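Plondwood Building Services
Ticket: Hillar room stuffy in afternoons, heat coming on with cooling
Status: open, monitoring
Priority: normal (was low)
Logged by: facilities desk

ORIGINAL REPORT
Hillar room gets stuffy after lunch, warm air out of the ceiling diffuser by the window even when thermostat is calling for cooling. Mornings fine. Been going on since October. Neighbouring rooms OK, corridor OK. Thermostat display looks normal, no error. Please don't just turn it down 2 degrees like last time, that made the corridor freezing and did nothing in the room.

NOTE, facilities desk, 9:20 am
Called up the zone on the Abubakari front end. Setpoint fine, room temp over setpoint, supply temp way too high for a zone in cooling. Reheat valve shows closed on screen. Either it isn't closed or the supply sensor is telling fibs. CO2 was OK at time of looking but it was morning so that means nothing.

Rooftop unit is the Stutov, serves 5 zones incl. Hillar. Other zones all reading sensible. So not the rooftop, or not only the rooftop.

NOTE, facilities desk, 2:45 pm
Back for afternoon reading. CO2 at 1,095 ppm with the door shut. Not dangerous, not good, explains the headaches people are on about. Damper command on screen says open. Held a strip of tissue at the return grille, barely moved. Other grille same.

Handheld thermometer at both diffusers. Window one noticeably warmer than the door one. Should be near enough the same, same branch of duct.

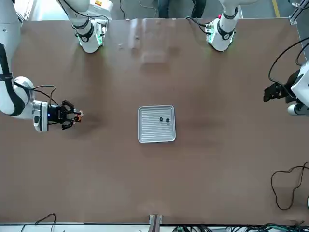

Hillar room, brown table.

NOTE, facilities desk
Asked for ladder access above the ceiling tiles on the window side. Booked early slot, before the room is in use. Whoever has the tall ladder pls put it back in the lower store, third ask.

For whoever picks this up next, tried so far:
- thermostat restart. no change
- setpoint down. no change in the room, corridor cold, put back
- filter check at the Stutov. grey but not blocked, changed anyway
- schedule check in Abubakari. occupied hours correct, no holiday left in by mistake
- zone forced to full cooling for an hour. supply temp dropped a bit then crept back up

That last one is the odd one. If the reheat valve was stuck wide open it wouldn't have dropped at all. Thinking it's passing, not stuck.

NOTE, controls contractor, 7:10 am
Above ceiling. Findings:

Reheat valve actuator is driving but the coupling is loose on the stem. Actuator thinks it's shut, valve is not. Pipe downstream hot to touch with the valve commanded closed. Tightened the coupling, restroked, pipe cooling off by the time I was down. Would still replace the actuator, the clamp is worn and it will slip again.

Separate problem: 2 dampers on this branch, labels swapped. The one tagged Hillar is the corridor one and vice versa. So when somebody in Hillar asks for more air, corridor gets it. Explains your freezing corridor. Relabelled at the ceiling end only. Points in Abubakari still need swapping over, I don't have rights to do that.

Also one flex duct squashed behind a cable tray, window side. Eased it out as far as it will go. Needs a proper hanger.

NOTE, facilities desk
Good find on the labels. Have requested the point swap. Until it's done DO NOT adjust Hillar airflow from the front end, you will be adjusting the corridor. Put a note on the graphic but it's easy to miss, small grey text on a grey background.

Actuator: part no. requested from Stutov parts line, on hold a fair while, then told it's a direct swap and the old bracket can be reused. No colour-coded wires on the new ones apparently, so take a picture of the terminals before taking the old one off.

Tissue test again at the return grille. Pulls in properly now. Window diffuser much closer to the door one.

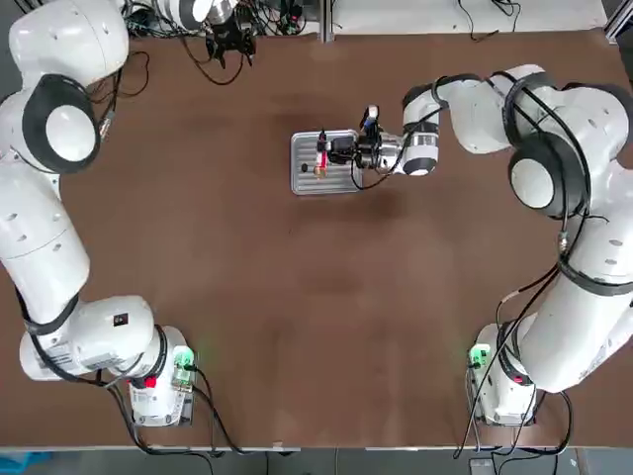
Same room, metal tray on the table.

NOTE, facilities desk, 3:30 pm
Afternoon reading, CO2 lower than last time, door shut. Room temp still a touch over setpoint but moving the right way. Would like to see it on a properly warm afternoon before calling it.

Reporter says "better but smells a bit dusty". Probably the new filter plus the flex being moved. Told them to give it a while and reply on this ticket if it doesnt clear.

OUTSTANDING
Actuator replacement, waiting on part
Point swap in Abubakari, requested, no reply yet
Hanger for flex duct, with contractor
Check the rest of the damper labels on this floor, seperate ticket to be raised
Ceiling tile by the window chipped at one corner, spare tile in the lower store

Leaving open till actuator's in.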